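Istard C11 Phone: Frequently Asked Questions
Support contact: Consuelo Vidal, Birance Mobile
Last updated Mar 20, 2021

Which SIM card does the C11 take?
Nano-SIM. The tray holds two SIM cards, or one SIM card and one microSD card. Turn the phone off before opening the tray.

What is the battery capacity?
2000 mAh. The battery is sealed and can only be replaced at a service center.

Does it charge over USB-C?
No. The port is microUSB. Chargers from the older Conitz models will work, but at the lower charging rate.

My phone shows less storage than the box says. Why?
The system partition and preinstalled apps use part of the internal memory. Go to Settings > Storage > System to see how much.

How do I update to build 1249?
Connect to Wi-Fi, charge the battery to at least 51 percent and go to Settings > System > Update. The phone restarts twice. Do not remove the microSD card during the update.

Can I move apps to the memory card?
Photos, music and maps can be moved. Apps cannot.

How do I focus on something close to the lens?
Open the camera, select Macro and tap the subject on the screen. Auto mode may lock onto the background. Flash is off by default in Macro and should stay off for shiny surfaces.

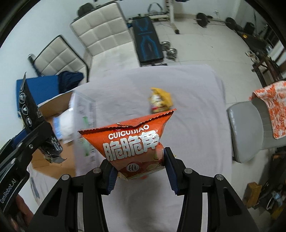
Orange snack bag over a pale tablecloth.

Where are photos saved?
In the DCIM folder of internal memory, unless the card is set as the default location.

Is the Sorensen headset supported?
Yes, through the 3.5 mm jack. The call button works; the volume buttons do not.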